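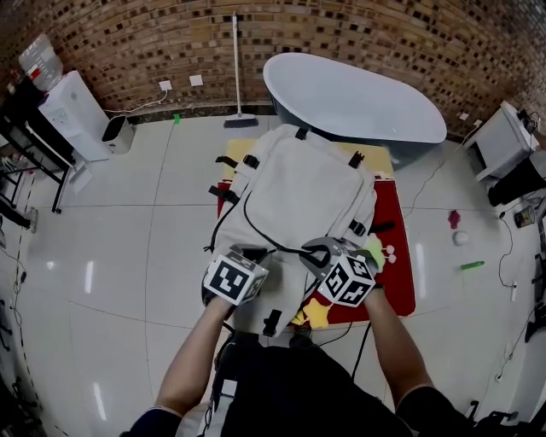

Why do hand-held grippers keep losing calibration on soft goods?

In the cases I have reviewed, the usual cause is that the jaws close on something that gives, the operator squeezes harder, and the finger mounts flex past the point where the zero position holds. The software then records a gap between the jaws that does not match the real one.

The fault at Istetik last June is a good case to argue from. It was small and nobody was hurt. It cost the group most of a dataset. The written response to it was also, in my opinion, aimed at the wrong part of the system.

The bare facts are these. Istetik was collecting two-handed demonstrations on bags and clothing, using hand-held grippers with printed marker cubes for pose tracking. The jaw opening was read from an encoder in the handle. The recordings went to Zukelus, a project that trains arm policies from human demonstrations. Of 1662 episodes delivered in the first batch, 769 were later found to carry a jaw-width offset large enough to matter. When a policy trained on the full batch was run on a pair of arms, the right arm closed early on buckles and closed too far on cords. On the fourth trial it pulled a cord tight against a buckle, kept pulling, and tripped the force limit on the wrist. The stop worked as designed. The cord did not survive.

The incident note, dated 2021-06-13, lists the cause as "operator handling." It recommends retraining the people who hold the grippers, with a reminder not to squeeze past first contact. I think that finding is wrong, and the reasoning behind it is common enough in this field to be worth taking apart.

Consider what the operator is asked to do. A cord is thin. It slides. With bare fingers a person can feel it roll and will adjust without thinking. With a rigid jaw at the end of a handle, the only available signals are sight and the resistance of the trigger. Sight is poor at that moment, as the jaw itself often covers the cord. So the operator squeezes until the trigger stops, then a little more, and pulls. This is ordinary grip behavior. It is what people do with pliers, tongs and clothespins. A procedure that depends on people not doing it is going to fail at some steady rate, and the rate here was nearly half.

The mechanical part is simple. The encoder sat on the trigger side of the linkage. Between the encoder and the fingertips were a pin joint, a printed carrier and two screws. Under light load all of these move together and the reading is good. Under heavy load the carrier bends, the trigger keeps traveling, and the encoder reports a jaw more closed than it is. After enough cycles the screws creep and part of the error stays when the load is removed. The device then reads wrong at rest too, by an amount that grows over a session.

Nothing in the recording pipeline could catch this. The marker cubes tell the system where the gripper body is and how it is turned. They say nothing about the fingers. The tracking residuals for the bad episodes were as low as those for the good ones, and this is the part I would ask other groups to think about. The quality score attached to each episode was built entirely from tracking residuals and dropped frames. An episode with perfect pose and a wrong jaw width scored near the top. The people sorting the data had a number that looked like a measure of the whole recording and was a measure of one half of it.

There was a zeroing step. At the start of each session the operator closed the empty jaws and pressed a button. The written procedure did not ask for a second zero at the end. Without one, drift within a session is invisible by construction. Adding a closing zero takes a few seconds, and comparing the two values takes a subtraction. If the two disagree by more than a set amount, the session is held for review. I have seen this done on cheaper hardware by smaller teams.

The defense offered for the original procedure was that it came unchanged from earlier work on rigid objects. That is accurate. The same grippers had been used on blocks, cups and boxed parts, with no complaint. A rigid object stops the jaws suddenly and at a width that can be checked against a known size. Fabric, webbing and cord do neither. The move from one class of object to the other was treated as a change of task. It should have been treated as a change in the measuring conditions, with a new acceptance test before the first batch was collected.

A reasonable objection is that jaw width does not need to be exact. Policies trained this way tolerate noise, and a few millimeters on a backpack panel may make no difference at all. I accept that for random noise. This was a bias, it had one sign, and it was tied to the event that mattered most, the grasp. The policy learned that a firm hold on a cord corresponds to a commanded width well below the real one. On a human-held tool the flex absorbed the difference. On the arm, with stiff fingers and a motor behind them, there was no flex to absorb it, and the command turned into force.

This is where a data fault becomes a safety matter. The wrist limit on the arms was set at 80 newtons, a figure chosen to protect the arm. It was not chosen with a person's hand in mind, and during those trials a person was standing within reach to reset the bag. The note mentions this in one line and does not return to it. I would have put it first. A policy trained on demonstrations should be assumed to have unknown force behavior until it has been run with a lower limit and no one in the workspace. The limit can be raised later in steps, with the logged forces as evidence.

Zukelus has since asked its suppliers for three things, and I agree with all of them. The jaw encoder must be on the finger side of the linkage, or the linkage must be shown to be stiff under full trigger load. Each session must open and close with a zero. Each gripper must be checked against a gauge block after every 3980 closures, a number taken from the wear test on the replacement carrier. A fourth item was proposed and dropped on cost: a thin force pad in each fingertip. I think dropping it was a mistake. Width alone cannot separate a light hold from a hard one on a thin object, and cords and straps are a large part of what a bag is.

Civelis, who built the arms, took a different route and added a slip between commanded width and motor current, so that a command below the contact width no longer rises to full force. It is a good change. It also makes the fault harder to see. A biased dataset will now produce a policy that seems to grasp gently, and the bias will turn up somewhere else, possibly in release timing. I would keep the slip and log every case in which it acts, with a review when the count per trial goes up.

As for the retraining, it went ahead. Operators were told to stop at first contact. The second batch shows lower peak trigger travel, and it also shows more dropped cords and longer episodes, with the operator making repeated attempts at the same grasp. Those hesitations are in the data now. A policy will learn them as readily as it learned the offset. This is the practical cost of placing a mechanical fault in the operator column: the people change how they work to suit the tool, and the record of how a person handles a bag becomes a record of how a person handles a weak linkage.

The Kavanagh checklist, which many groups use for this kind of collection, still has no entry for jaw drift. It has two full pages on marker visibility, lighting and lens cleaning. Those are useful pages. I would add one line under session start and the same line under session end, and I would change the name of the quality score to "tracking score" until it includes the fingers.

The 769 episodes have been kept. Some can be corrected where the jaws closed fully on nothing during the recording and left a usable zero. The remainder should stay out of training, including for pretraining, until the width channel is removed from them.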